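Ultance open day: two arms, one tray, and a long wait for coffee

Reviewed by Orathai Tanasarn
2023-02-10

Verdict up front, for those reading on a phone in a queue: a well-built two-armed bench cell that handles small objects with more tact than I expected, sold with software that still thinks it is talking to the people who wrote it. I would have one. I would not have one this year.

How I came to be there

I run packing for Grasavora, which sends out sauces, dressings and one regrettable line of chilli oil in bottles of every shape our founder has ever taken a fancy to. We have 59 products and very nearly as many bottles. Anyone who sells machinery for filling boxes has at some point visited us, looked at the shelves, and gone quiet. Ultance didn't go quiet. They sent an invitation to an open day and asked me to bring samples, so I put six bottles in a shoulder bag and got on a train.

The open day was billed as running from ten until four. The first hour was slides. I learned that the future is flexible, which I had heard, and that the cell is called Gullby, which I hadn't. The name apparently comes from a place one of the founders once went on holiday. There was a coffee machine in the corridor with a single working button, and I got to know several other visitors quite well while standing in front of it.

What you get

Gullby is a two-armed cell for bench work. The arms stand side by side facing a padded table, each with a two-fingered gripper, and there is a metal frame over the far side that you can bolt things to. You teach it by leading the arms through the job by hand, or with a pair of matching handles if your budget stretches that far. After enough goes it is meant to do the job by itself, and to cope when things aren't quite where they were last time.

The basic package includes both arms, the table, the frame, a computer and 5 days of training at your own site. Spare finger pads are extra. So is the lid for the computer, which I assumed was a joke until I saw the price list.

The demonstration

They had chosen a job close to mine: bottles and a tray. One of the engineers set things going and then, to his credit, stopped talking. I have been to a lot of demonstrations where the commentary moves faster than the machine, and it was a relief to be allowed to just watch.

Most of the bottle work was given to the right arm, with the left held back until it was wanted. I asked whether I was paying for two arms in order to use one. The answer was that the second comes into its own when something has to be held steady, such as a tray that likes to wander or a cap that needs turning. They showed me a cap being turned. It took a while, but so does my nephew, and he wants paying by the hour.

What impressed me was how low it goes for its grip. Our last machine, a Sangkhawat, grabbed everything by the neck, and anyone who has tried to lift a full bottle of dressing by the neck with a cold metal claw will know how that ends. Gullby takes hold lower down, where the weight is, and closes without any fuss.
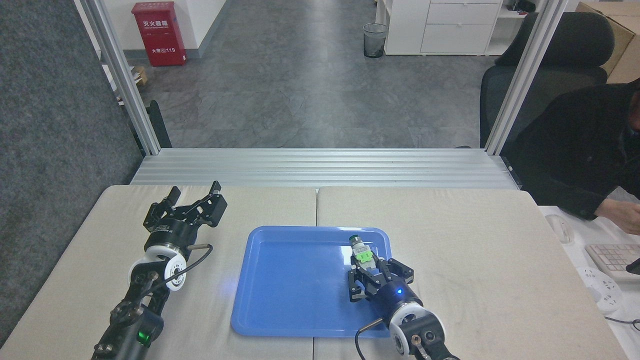 What I liked

The padding on the table. It sounds like a small thing, and it is, but I have spent years listening to glass meet steel and I'd have paid for the pad alone.

The lights on the arms, which are small and easy to read from where an operator would stand. I'm told the colours can be changed in the settings. I'm also told that one customer has set everything to pink.

The noise, or the lack of it. I could talk to the engineer at normal volume the whole time, and people were getting on with desk work within a few steps of the cell. Try that next to our carton machine.

The readiness to try my own bottles. I handed over the six and four went through without complaint. The fifth, a squat thing with sloping shoulders, was dropped twice and then managed on the third go after somebody changed the finger pads. The sixth is the chilli oil, which comes in a flask shaped like a pear. It was picked up, tilted, put down again and left alone. I have felt the same way about it since launch.

What I didn't

The speed. Nobody buys this sort of thing to win races, but I timed a run of my ordinary bottles and a decent packer would have been through them and out for a smoke. Ultance says a newer version, due in March, moves more briskly. I have been promised things in March before.

The software. The teaching screen is all right until something goes wrong, at which point it shows a number. We got 718. The engineer looked it up in a printed folder, and the folder said to restart. I asked what 718 meant and he said, quite cheerfully, that it meant restart.

The count of goes needed. The glossy sheet says a new task can be taught "in an afternoon". When I pressed, it came out that the bottle job had been taught with more than 4000 examples, gathered by several people over a good many afternoons. A simpler job would want fewer. I believe that, but I would like the sheet to believe it too.

Lunch was wraps.

Should you buy one?

If you have a steady run of small, awkward items, somebody patient on the staff and no great hurry, ask for a visit and take your own samples. Take the worst one you have. Do not let them use theirs all day, however nicely it behaves.

If you pack one kind of bottle by the lorryload, you want a different machine, probably an uglier one, and it will cost less.

For Grasavora, I have asked for a trial on three of our products and written to our founder about the pear-shaped flask. Ultance replied the next morning. Our founder has not.

Score: four out of five for the arms, two for the folder.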